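About Vellivitz
April — by the Vellivitz office, Gurnbridge
2 min read

Vellivitz is a textile care and testing company in Gurnbridge. We wash, dry and measure household fabrics for makers and importers who need care labels that match how a product behaves in a home laundry. Most of our work is on blankets, throws and bed linen.

The main lab runs 9 washers on a shared water supply held at 30 degrees. Each sample is marked, measured, washed, dried flat or tumbled, and measured again. A standard order covers up to 210 samples. Shrinkage, color transfer and pilling are reported separately — a fabric can pass on one and fail on another.

We use cookies to remember your settings. Accept | Manage

Our second site, Rainer, handles pile fabrics. Plush needs a longer rest before it is measured, and the pile has to be brushed in one direction first.
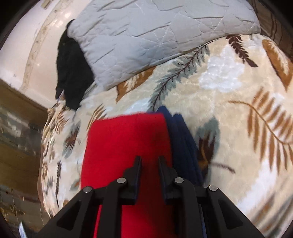 Results are stored in Emow, our records system, under the order number. Clients can download reports as soon as they are signed off. Emow holds 2000 past reports, and repeat orders are checked against the earlier ones for changes in dye or backing.

Samples are returned on request. Shipping is billed at cost.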